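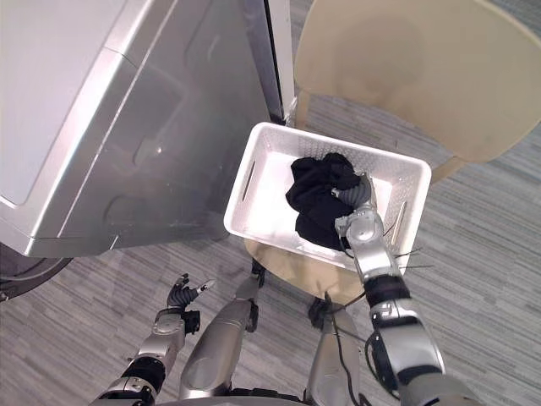
Vol. 13, No. 2, page 174

4. Laundry handling as a test of readiness

4.1 Choice of task

Household work is often discussed as though it were a single problem. In the present study it was divided into separate chores, and each chore was divided again into the points at which a machine must change its hold, its stance or its view. Laundry was selected as the main task. It calls for little force and does not require exact placement, yet it depends on cloth, and cloth has no fixed shape for a controller to rely on. A garment that has been dropped into a basket presents a different set of folds each time, and a grasp planned for one heap cannot simply be repeated on the next.

The task order followed the working notes of Teodor Costache, whose earlier protocol at Dornness treated the basket, the appliance and the surface under the basket as one workspace. We have kept that view. A person who unloads a basket from a chair seldom thinks about the chair. For a two-armed machine with legs, the chair sets the height of the reach, limits where the feet may stand, and decides how far the upper body must lean before the fingers meet the fabric.

4.2 Grasping from an open basket

In the basket stage one hand enters from above and closes on a fold while the other hand remains free. Dark garments were kept in the task set on purpose. The folds of a black garment show little contrast, and the boundary between one layer and the next is difficult to establish from a head camera alone. The white basket used here gives a clear outline around the heap but offers no help within it.

We define a grasp as acceptable when the fingers hold fabric and do not hold the basket. The definition is narrow. It does not ask whether the hand has taken one layer or several, and it does not ask whether the garment can be lifted clear of the rim. Those questions belong to the transfer stage and are reported separately in Section 5. Of the 63 trials planned under the Rosell schedule, all were assigned to the basket stage before any were assigned to transfer, so that the two sets of results would not be mixed.

4.3 Views from the hand

A camera near the wrist is commonly proposed as the answer to poor visibility at the head. Our position is more cautious. The wrist view is valuable during the final approach, but it is narrow, it turns with the forearm, and it often contains parts of the machine itself. Figure 2 shows how much of such a view can be taken up by a fabric-covered limb and by the fingers, with the floor visible beyond them.

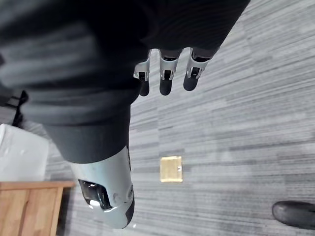

Figure 2. Wrist-level view toward the carpeted floor, with three fingers of the right hand at top center and a brass-colored floor box cover to the right of the silver segment.

Two consequences follow for system design. First, software that interprets the wrist image must separate fabric that belongs to the task from fabric that covers the machine. The Famusport data set, which was collected with bare arms, gives no training in this distinction. Second, the floor must be treated as part of the task. Furniture, shoes and fittings set into a carpet may all enter the view, and a planner that ignores them has an incomplete account of the space in which the machine stands.

4.4 Interim assessment

On the question of whether machines can do this chore yet, we make a limited claim. Individual grasps of cloth from an open basket are a suitable subject for routine trials. Unattended laundry handling in an ordinary room is a larger matter, and the evidence in this section does not support it. The Ferreira criteria require a full load to be moved without a person stepping in, and we apply them without change in Section 5.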